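4. Setting up the Haleck audio guide for a church visit

The Haleck handset holds the spoken tour of a parish church, its churchyard and any side chapels. Load the tour before visitors arrive.

1. Charge the handset until the light stays green.
2. Hold the side button and choose Load Tour.
3. Enter the church number from the Pearce list. St. Anne's, for instance, is 3,063.
4. Wait for the tone, then check that the first stop reads "West Door."

Note: Each handset stores up to 40 stops. Long tours, such as those with a full set of window notes, must be split in two.
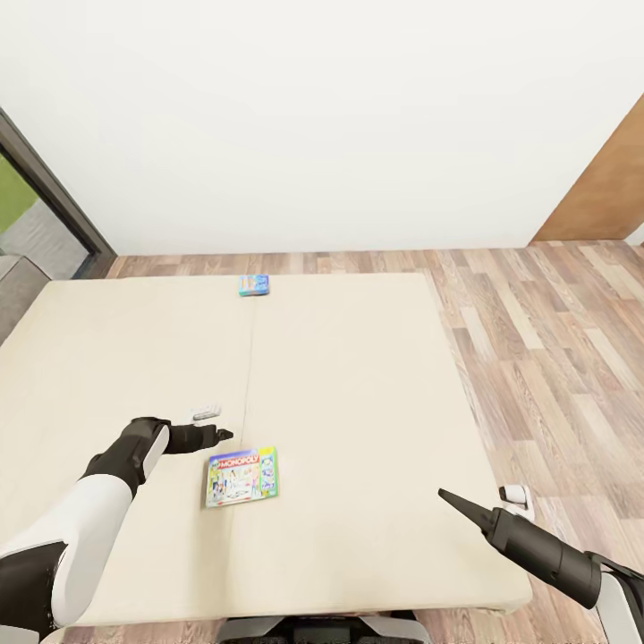 Stop markers go up after the tour is loaded. Work from the west door toward the altar and keep each marker 10 feet from the next, or the handset may play the wrong stop. Fix markers only to smooth, plain surfaces. A bare white wall like the one behind the cream platform is suitable, but carved stone, old plaster and painted panels are not. For those, use the Adetti floor stand.

5. Press each marker until it clicks into its base.
6. Walk the route with one handset and listen to the opening words at every stop.
7. Write any changes in the tour log.

Caution: Do not attach markers to memorial tablets, brasses or tombs. The adhesive can lift old gilding.

The recordings for stops in the bell tower were read by Kyriaki Andreadis and are updated each December. To replace an older version, repeat steps 2 to 4.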